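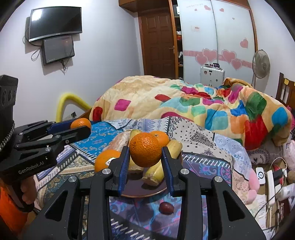 Coger una naranja. Facilísimo, ¿no? Tú lo haces sin mirar, mientras hablas con alguien o piensas en el recreo. Para una máquina es un lío tremendo. Vamos por partes y rápido, que hay mucho que contar.

## ¿Pueden ya las máquinas hacer las tareas de casa?

Respuesta corta: algunas. Respuesta larga: depende de la tarea, de la casa y de cómo esté de desordenada.

La lavadora lava. El lavavajillas friega. Son máquinas, y muy buenas, pero hacen una sola cosa, encerradas en su caja. Tú metes la ropa. Tú la sacas. Tú la doblas (o la dejas en la silla, ejem).

Lo difícil es justo eso: meter, sacar, doblar, colocar. Todo lo que se hace con las manos.

## El problema de las manos

Tu mano tiene cinco dedos y una piel que nota casi todo. Si algo resbala, aprietas un poquito más. Ni te enteras.

Muchos robots tienen una **pinza**. Dos dedos y ya está. Se abre, se cierra. Con dos dedos se pueden coger muchas cosas, pero hay que acertar:

- Aprietas poco: la fruta se cae y rueda.
- Aprietas mucho: zumo.
- Agarras de lado: la fruta gira y se escapa.

Por eso muchas pinzas llevan almohadillas blandas con rayitas. Como la suela de las zapatillas! Agarran mejor y hacen menos daño.

Y luego está que no hay dos frutas iguales. Una naranja es redonda, más o menos. Un plátano es largo y curvo, y si lo aprietas por el medio se pone negro. Una uva... uf, la uva. Pequeña, resbaladiza, y se aplasta enseguida.

## El problema de los ojos

Un robot ve con cámaras. Pero ver no es lo mismo que entender.

Piensa en un mantel lleno de dibujos, flores y colores. Tú sabes que una flor pintada no se puede coger. La máquina tiene que aprenderlo. Y si una naranja tapa a otra, tú sabes que detras hay una naranja entera. La máquina ve un trocito naranja y tiene que adivinar el resto.

También están los brillos. Los reflejos confunden mucho. Y las sombras. Y las cosas transparentes, que son lo peor.

## ¿Y cómo aprenden?

Mirando ejemplos. Montones.

Una manera: una persona coge una pinza con mango, con una cámara puesta, y hace la tarea ella misma. Coge la fruta, la deja en el plato, otra vez, otra vez. La cámara lo graba todo. Después un programa estudia esas grabaciones y busca qué tienen en común.

Es como aprender a atarte los cordones mirando a alguien, solo que con muchísimas más repeticiones. En el taller de Basalura grabaron 354 veces la misma tarea: pasar fruta de la mesa a un plato. ¡354! Tú con siete ya estarías aburrido.

Y hay que grabar en sitios distintos. Cocinas, dormitorios, mesas limpias, mesas hechas un desastre. Si solo aprende en una mesa blanca, el robot llega a tu casa y se pierde.

## En la tienda es un poco más fácil

En un almacén las cosas están en su sitio. Cajas iguales, estantes iguales, la misma luz todo el día. Ahí las máquinas van mejor. Ondrejka, un almacén de fruta, tiene un brazo que se llama Modport y que mete naranjas en cajas. De 13 naranjas seguidas colocó bien todas.

Luego le pusieron una bolsa de malla arrugada encima. Se quedó quieto. Hubo que quitársela.

Una casa es así todo el rato: bolsas, cables, una manta hecha una bola, una zapatilla donde no toca.

## Chuleta: qué saben hacer y qué no

| Tarea | ¿Cómo va? |
|---|---|
| Aspirar el suelo | Bien, si no hay calcetines |
| Poner fruta en un plato | Bastante bien, despacito |
| Doblar una camiseta | Regular |
| Hacer la cama | Difícil |
| Recoger un cuarto entero | Todavía no |

## Prueba tú

Necesitas unas pinzas de cocina, un plato y fruta. Pregunta antes en casa, por si acaso.

1. Pon la fruta en la mesa, toda mezclada.
2. Coge las pinzas con una sola mano. La otra, a la espalda.
3. Pasa cada pieza al plato sin que se caiga.
4. Ahora otra vez, con un ojo tapado.

¿Cuesta más con un ojo? Es que con dos calculas mejor la distancia. Hay robots que llevan dos cámaras por lo mismo.

## Palabras nuevas

**Pinza:** la "mano" de muchos robots.
**Sensor:** pieza que mide algo, por ejemplo la luz o la fuerza.
**Automático:** que funciona solo, sin que nadie lo vaya guiando.

En el próximo número de Risance: por qué doblar un calcetin es más dificil que jugar al ajedrez.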